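Reading time: 9 min

Chapter 4
Sorting, Tidying and Other Hard Problems

4.1 The trouble with small jobs

Machines have been welding car bodies and filling bottles for decades, and they do it well. Yet a household with a dishwasher and a washing machine still has to empty both by hand. The same is true in many workshops. At the Besora fittings works, parts are cut, drilled and polished by machine, then picked out of mixed trays by people standing at a bench.

This chapter asks why jobs of that sort have been slow to change hands. We look at one chore, putting loose things into containers, because it turns up everywhere: a kitchen drawer, a toy box, a stockroom shelf, a returns desk.

A welding robot meets the same part in the same place all day. The position is fixed by a clamp, and the program can be written once. Take away the clamp and most of the program is useless. The machine must now find the object, decide which way up it is, choose where to hold it and judge how hard to squeeze. It must then do all of this again for the next object, which may be a different shape.

Containers add a difficulty of their own. The side of a basket can hide what is inside it, and can also hide the fingers that are reaching in. A person gets round this by feel. Many robot hands have little or no sense of touch, so a second view of the table is often used to fill the gap.

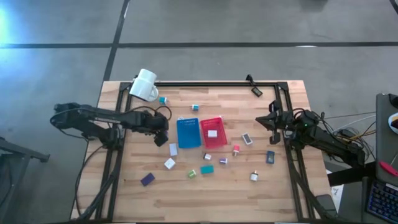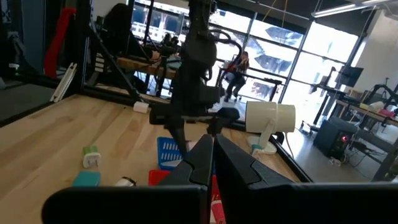
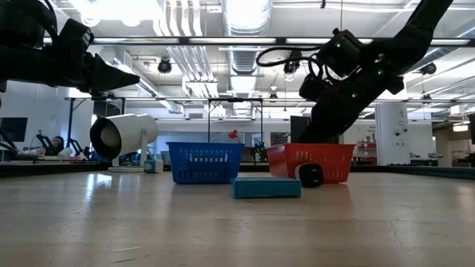
Figure 4.1 Robot arms and small loose objects at a wooden table, with plastic baskets for containers.

Objects that look easy are not always so. A block has flat, parallel sides and can be gripped across any pair that fits the hand. A cylinder lying on its side may roll when it is touched. A mug can be held by the rim, the body or the handle, but each grip limits what can be done with it afterwards. Thin, flat tiles are awkward for stiff fingers, which need an edge to get hold of.

4.2 What counts as being able to do it?

Claims about household robots often rest on a single good run. A fairer test repeats the task many times, moves the objects between runs, and records every failure along with its cause.

Suppose a machine places an object correctly in 90 per cent of attempts. Over 200 objects, that leaves 20 for somebody to deal with. In a playroom this may not matter. At a packing bench it could mean employing a person to stand beside the machine, and the saving disappears. Pin-yu Chou and Kwan-ho Chou call this the "minder problem" in their study of the Tastitz stockroom, which we return to in section 4.5.

Speed must be reported as well. A slow robot may be acceptable if it works overnight, while the same machine would hold up a line during the day shift.

For the present, the answer to our question depends on how tightly the job is defined. Sorting a known set of objects on a clear, well-lit table is within reach. Tidying any room, in any state, is a much larger task. The next section begins with the narrow case and sets out the steps in a single pick.

Key terms: grasp, gripper, occlusion, success rate, cycle time

Contact the publisher | © Plevov Educational | Back to top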